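THE DRAWER REPORT
Notes from the Kullwood Supper Table

At our April meeting a motion was made, seconded and carried before anyone had finished their soup, that the utensil drawer in the shared kitchen be sorted. I voted for it. I did not understand at the time that voting for it would be taken as an offer.

For those who have joined recently, the utensil drawer is the second one down, the one that opens four inches and then stops. It stops on the potato masher. You reach in flat-handed, press the masher down, and pull with your hip. Members of long standing do this without breaking off conversation. New members go and get a fork from home.

Tania Cassim came to help and brought a label maker, which set the tone. We emptied the whole drawer onto the counter and divided it into things we use, things we might use and things that belong to Pranab Dissanayake. The third pile was the largest. Pranab has been bringing a serving spoon to every supper and leaving without it, and he has now been reunited with 9 of them. He says two aren't his. They are his now.

The rest was what you would expect. Takeout soy sauce, some of it with the packet gone hard. A melon baller. Three lids. A key, which fits nothing in the building and which Tania labeled KEY. One half of a pair of salad tongs, which somebody had kept in case the other half turned up, and I suppose I can't criticize, having put it back.

And then the chopsticks. We started the supper table with a pack from Russo, the restaurant supply place that is closing its doors a little more each year, and those were all the same length and the same color. Since then people have added their own. There are lacquered ones from the Takis family, who want it known that these do not go in the dishwasher. There are the paper-sleeve kind that you snap apart. There is one steel one. There are plain wooden ones in every stage of life, and on the subject of plain wooden ones I am afraid we have opinions.
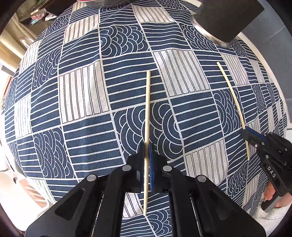
Chopsticks come in pairs, and the Kullwood drawer has never accepted this. You take two out, you sit down, and by the second mouthful you notice that one of them is a quarter inch longer than the other and has a different idea of where the dumpling is. Tania's system was to lay everything out on the table and match it up stick by stick, which took far longer than I had promised my family. We used the navy-and-white patchwork cloth for this, the one with the stripes and the waves, and I recommend it to anyone with a similar job ahead of them, for the simple reason that pale wood shows up beautifully on navy and you stop losing things. Straw-colored sticks on our regular oatmeal cloth might as well be in the next county. Lined up on a stripe you can also see which ones are straight, and which have spent a winter leaning in a wet mug.

Vichien Noiphan stopped by at this point to return a rice cooker and stayed to supervise. Vichien's view is that matching is a waste of an evening. Two sticks of the same general persuasion will pick up a noodle, he says, and the length can be corrected by where you put your fingers. He demonstrated on a cashew. He demonstrated again. I will say that the cashew went up both times, and that he then ate it, so there was no possibility of review.

Tania's view is that if you're going to have a drawer you should have a drawer. They have agreed to disagree in the way people do when one of them is holding a label maker.

The rules we ended up with are taped inside the cupboard door, but since I know who reads the cupboard door, I will repeat them.

Wooden chopsticks are stored in the tall jar, thick end down, tips up. Vichien objects to this on hygiene grounds, as fingers will be grabbing the eating end, and having written it out I see that he's right. Thick end up, then. Someone please change the sign.

Wooden ones are washed by hand and dried lying flat on a towel. They don't go in the jar damp. The jar has no drain holes and a long memory.

Anything split, furry or chewed gets thrown out. We had a good handful of these, and Tahsin Fakir has taken them home to hold up his seedlings, so if you are sentimental about a particular stick you may visit it among the peppers.

Single sticks go in the mug marked WIDOWED. I argued for a gentler word and was outvoted. If you find a lone chopstick at your house after a supper (behind the couch, in a coat, in a child) try it in the mug before you throw it away.

The steel one is for testing cakes.

Chathurika Wickramasinghe has asked me to add that the new drawer dividers were bought out of her own pocket, that she isn't asking for the money back, and that they are expandable bamboo and will not survive being used as a step. She has also asked who put the melon baller in with the ladles. I know who, and I've decided the supper table is stronger if I don't say.

The drawer now opens all the way. It's unsettling. I have watched three people give it the old hip and come away with the entire drawer in their arms, so please go easy until we have all relearned it. The masher has been moved to a hook by the stove, where it can only catch sleeves.

Next up is the cabinet over the refrigerator, which nobody over five foot six will admit to being able to reach. Tania is keen. I plan to be seconding something else when it comes to a vote. The next supper is dumplings again, six o'clock, bring a dish or a folding chair – and if you are Pranab, bring nothing, and take home your spoons. They're in a bag by the door with your name on it, printed twice.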